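Search this blog

I have been meaning to write up the two-armed robot since November, when I promised Marianna Pawłowska I would put down how we look after it before I forgot the half of it. So with a mug of tea beside me and the heating on, let's have a go.

Most of what I know about setting up the cell I learned from Bahman, who started with the tables. We use two, pushed together, and they never quite agree about height. I used to fuss with folded card under the legs until he pointed out that the arms don't mind a step at all, so long as it's the same step every morning! So now we measure from the wall, nudge the near table until the seam is where it was the day before, and leave it alone. It takes longer than you'd think, mostly because somebody always leans on a corner just as you've got it right.

Then come the grippers. I wipe the fingers down with a barely damp cloth, because sweet wrappers leave a film on them that you can't see but can certainly feel, and a thin stick will slide straight through. After that I open and close each one by hand command, slowly, and watch whether the two fingers meet along their whole length. If they only touch at the tips, it wants its linkage screws looking at. Bahman does them in one go. I do them in three, with a good deal of sighing.

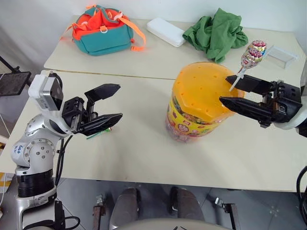
Lollipops, the jar with the holes in its lid, and both arms.
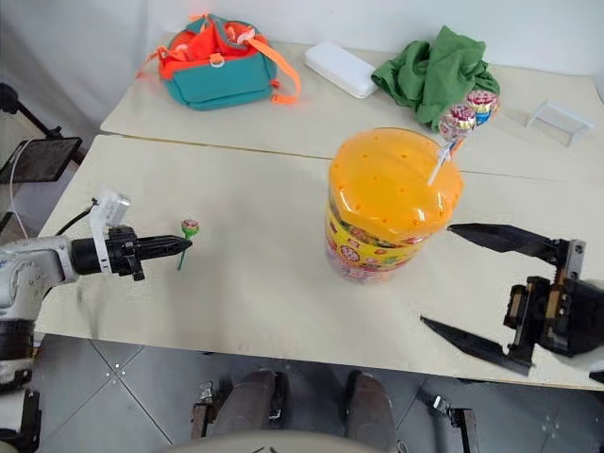

The cables deserve a paragraph to themselves. Ours came from Runden at 495 millimetres, which sounds generous until the wrist turns right round and takes up all the slack, and you hear that unhappy little creak. We lost one that way in our first month. The replacement loop is longer and hangs a bit untidily, and I have made my peace with untidy - a neat cable that pulls tight is no use to anyone. I run my fingers along it once a week feeling for flat spots, and I've found two so far, both near the wrist.

Leszek keeps the log, bless him, and he tells me we are at nearly 1689 cycles since the last proper service. The left gripper gets re-zeroed every 92, or whenever it starts closing a hair to one side, whichever comes first (it is usually the hair). Re-zeroing is easy enough: park the arm, shut the fingers, tell the software that this is shut, open, and shut again. Write it down. I forgot to write it down exactly once and we spent a whole afternoon chasing a fault that wasn't there.

Next job is the wrist bearing on the right arm, which has a faint grumble first thing in the morning that goes off by ten. Lucyna thinks it's only grease. I hope she's right, and I've ordered some from Ninach just in case.

26 likes · 4 comments · Share

We use cookies to remember your preferences. Accept | Manage settings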